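Notebook, Thursday, Treslow batch, sim side

Started the overnight collection at 55 episodes per worker and came in to find one worker had decided that was plenty and quit. No error, no log line, just a process that had gone home. Restarted it with the same seed file, which I then regretted, as it meant the first stretch of episodes came out twice. Deduped by hash. Final count for Treslow after dedupe: 2,024 episodes, of which 762 end in a grasp the checker is willing to call a grasp.

The checker is its own problem. It calls success if the object is above the table height for long enough, so an episode where the object gets flicked off a fingertip and sails over the edge was scoring nicely for a while. Put in a condition that both fingers have to be touching at the end. The success number dropped, my mood dropped with it, and the data got better. Penry had the same trick in it and never got fixed, so anything trained on Penry has learned that throwing is a kind of picking up.

Texture randomization. The Endby config draws table and object textures from the same pool, which I have complained about before in this notebook (see February, several pages, increasing capitals). In principle a draw can put nearly the same colors on both, and then the policy has to find the edges of a thing that doesn't much want to have edges. I sampled wrist views to see how often it gets bad and haven't settled on what counts as bad. The fisheye bends everything toward the rim as well, so straight objects near the side arrive curved.

My vote is to leave the ugly draws in and tag them. If we throw out every view where I personally have to squint, we end up with a dataset of things I find easy, and the real bench will have no respect for that.

Wrote a small script for tagging: compares the colors inside the object mask with the colors in a ring just outside it and gives a score. Low score means camouflage. It's crude. It doesn't know about patterns, only averages, so a patchy object on a patchy table can slip through with a decent score.

Put this one in the low pile by hand. The patterned piece between the fingertips, with that brown and olive blotching right behind it, and the white panel on the left as a plain thing near the gripper.

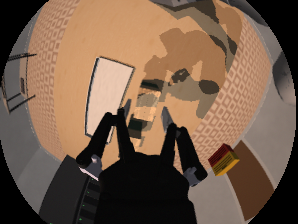 Osturus wants the tagged episodes held back entirely until there's a baseline on the clean ones, on the grounds that if both go in at once and the numbers move, we won't know which half to blame. Also asked whether the mask score gets computed once per episode or once per step, given that the object sits over a different bit of table as soon as it's lifted.

Fair on the first. On the second: once, at the start, and now I have to go and change it. Every 4 steps should do, every step makes the script slower than the simulator.

To do:
Per-step score, take the minimum over the approach only.
Split object and table pools in a copy of the Endby config — a copy, leave the original alone.
Worker that quits: add a heartbeat.
Rerun the checker on Penry, brace for it.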